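4. Comparing two grippers on the Sivthorpe bench

This is the fun part! Once both arms home cleanly, you can run the same pick with two sets of fingers and see for yourself which one suits your parts. Nuria Gidey wrote the first version of this routine, and we still use it almost unchanged.

4.1 Press Stop on the controller and wait for the status line to read IDLE.

4.2 Fit the Jutwood fingers to the left gripper and the Kahsay fingers to the right. Tighten each screw by hand, then a quarter turn more.

4.3 Move each arm slowly through its full reach and watch the cables at the shoulder and elbow. They need slack at every pose.

CAUTION: Keep hands out of the enclosure while the arms are powered. Two arms share one base, and they can meet in the middle faster than you'd expect. 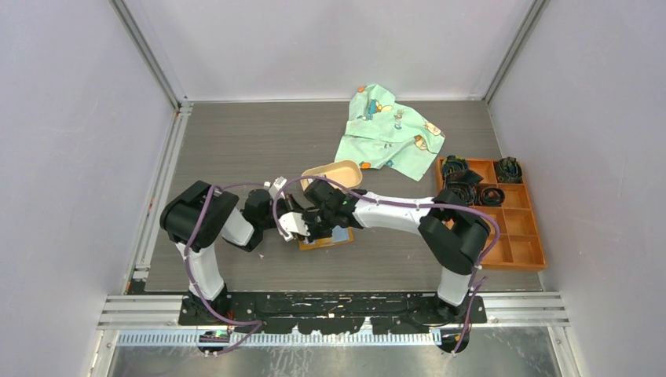

4.4 Open the Zevau panel, choose Compare, and set the speed to 30 percent. Leave the grip force at the default for the first round.

4.5 Run 13 picks per side with the same object, then swap the fingers over and repeat. The swap matters a lot (our left wrist reads a touch stiffer than the right, and yours may too).

4.6 Save the log before you change anything else.

Note: Soft things like cloth are well worth a try once the rigid parts go well. Tiruwork Abdella got her best folds with the force turned way down.

If the panel shows error 1850, reseat the gripper plug and go back to step 4.3.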